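Paint makers sell color by the chip, but a wall is seen under whatever light the room has. The gap between the two is where most returns come from. Hunton, a mid-size coatings supplier, logged 94 complaints last year about a single range of pale neutrals. In 11 of them the can had been tinted wrong. The rest were matched to the formula.

The usual cause is metamerism - two samples that agree under one lamp and part ways under another. Beige is prone to it, as small shifts in yellow oxide show up readily at high lightness.

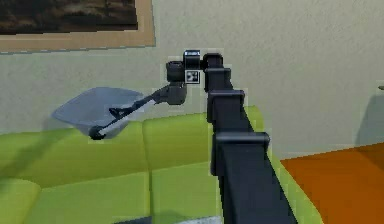 Pale beige wall behind a lime-green sofa, computer rendering.

Large furnishings add a second error. A saturated fabric reflects onto the nearest wall, and the effect is strongest low down and close in. Lemieux, which writes color software for decorators, now runs 3 light bounces by default in its room previews.

Texture matters too. A rough finish casts small shadows and reads darker than the same paint on smooth board. Hitix recommends brushing out 2 coats on the real surface, then checking at noon and again at 8 p.m. with the lamps on.
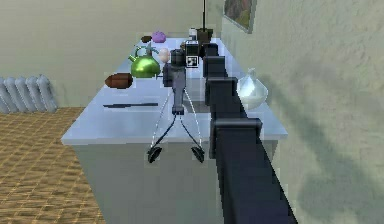
Textured wall beside a long, pale blue-white counter, also rendered.

Sheen should be fixed before color. Changing it later means repeating the test.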